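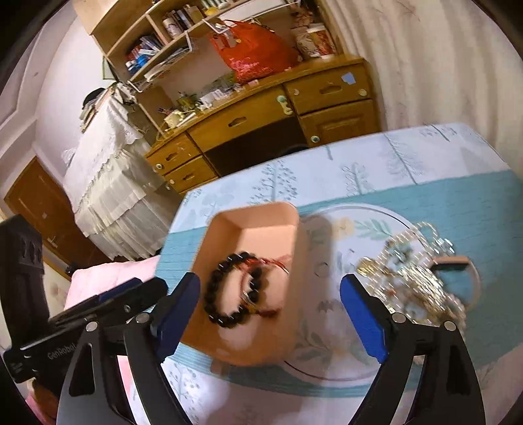

Shaimaa Erraji would like it noted that she has asked for a by-election date four times in writing and once in an elevator, and that the elevator was the only occasion on which she got an answer. The answer was "soon."

DRETURA – The Skov Alliance group in the Dretura Assembly today called on the Speaker's office to name a date for the by-election in Poteck, where the seat has now stood empty for 221 days.

The assembly has 50 seats. Poteck's is the one with the clean desk. Its last occupant resigned to take up a post with the port authority, gave a short speech of thanks and handed in his parking permit, which was reassigned the same afternoon. The seat has proved harder to move.

Under the assembly's own rules, a vacancy is to be filled "without undue delay." The Speaker's office has twice written to the Alliance to say that it is considering what "undue" means in this context. Both letters arrived late.

A petition handed in this morning carries the signatures of 1,167 Poteck residents. It asks for three things: a date, a list of polling places, and a written explanation of why the ferry timetable was changed in a vote that Poteck had no member to take part in. The change passed by one.

"We have heard that the hall wasn't available, then that the ballot paper supplier wasn't available, then that the officer who books the hall wasn't available," said Ismail Ramadan, leader of the Skov Alliance group. "I went over to the Findora Hall myself. It has a badminton club on the books and a great many open mornings. I was offered one."

Ramadan said the Alliance has no wish to suggest that the governing group, whose majority currently stands at two, might find the arithmetic more comfortable as it is. He said this several times.

The governing group has told reporters that it "looks forward to a vigorous contest in Poteck at the appropriate moment." The Alliance shares the sentiment and has offered to help find the moment. It has proposed any date before the end of December, and has attached a calendar to its letter in case one is needed.

In the meantime, Poteck residents with a problem are being directed to the assembly's general inquiries desk, open until 3:30 p.m. The desk passes their questions to the member for Poteck. Replies are outstanding.

The Alliance will move a motion at the next sitting requiring a date to be set for any vacancy as soon as a resignation is accepted. Members of all groups are invited to support it, including those who spoke warmly in favor of the same idea when they were in opposition. Copies of those speeches are available from the group office – there is no charge.

Should the motion be ruled out of order, the Alliance will bring it back at the sitting after that.

ENDS

Notes to editors

The full text of the petition can be read at the Skov Alliance group office during working hours. Signatories' addresses have been withheld.

Ismail Ramadan is available for interviews this afternoon after 2 p.m. Requests for comment from the member for Poteck should be sent to the Speaker's office.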